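Wirby opened its manipulation hall to outside visitors on a Thursday in April, and Thandeka Engelbrecht, who runs the teaching station there, agreed to talk between the morning and afternoon groups. The station is where operators perform household tasks with a gripper in each hand. The recordings go to the group that trains the arms.

Table setting was on the program for this visit. "People expect something harder," Engelbrecht said. "A plate on a mat is hard enough. The rim is low, the mat moves under it, and the wrist has to come in at an angle that an arm can also reach."

The operator uses the same style of finger that the arm carries. Engelbrecht considers this the main design decision. "If I record a bare hand, I get motions the arm can't make. With the gripper the operator is limited in the same way, and the limits go into the data."

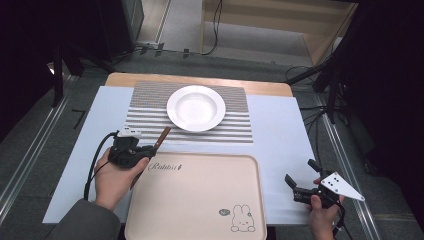
Table-setting task at the teaching station, with a slender wooden piece in the left gripper.

Each task has a written sheet with a start layout and an end layout. The path between them is left to the operator. A session is 50 repetitions, after which the operator changes. The current set stands at 678 accepted recordings from 18 operators. Rejections are mostly for tracking loss, with a smaller share for objects dropped outside the work area.

Asked about thin objects, Engelbrecht was cautious. "A stick or a spoon handle rotates in the jaws. The operator feels it and corrects without thinking. We do not record force at the fingertip, so the correction is in the data and the cause of it is missing." A pad with a pressure layer, supplied by Kobori, is being tested on one pair. She would not give a date for the rest.

Damian Śliwiński, visiting from Cindham, asked whether two-handed recordings were worth the added calibration. Engelbrecht said they were for trays and cloths, and that for a single plate she could not yet show a difference. "We have the comparison planned. I would prefer to answer after it has been run."

She was more definite about surfaces. Patterned mats and printed trays stay in the task list. "A plain table gives better numbers and a worse policy. Kitchens have stripes."

The afternoon group was let in at 2 p.m. and began with the calibration routine.

Interview: Hilde Hermans

3 comments | 18 shares

Get the monthly newsletter. You can unsubscribe at any time.

Contact | Copyright Sundo | Back to top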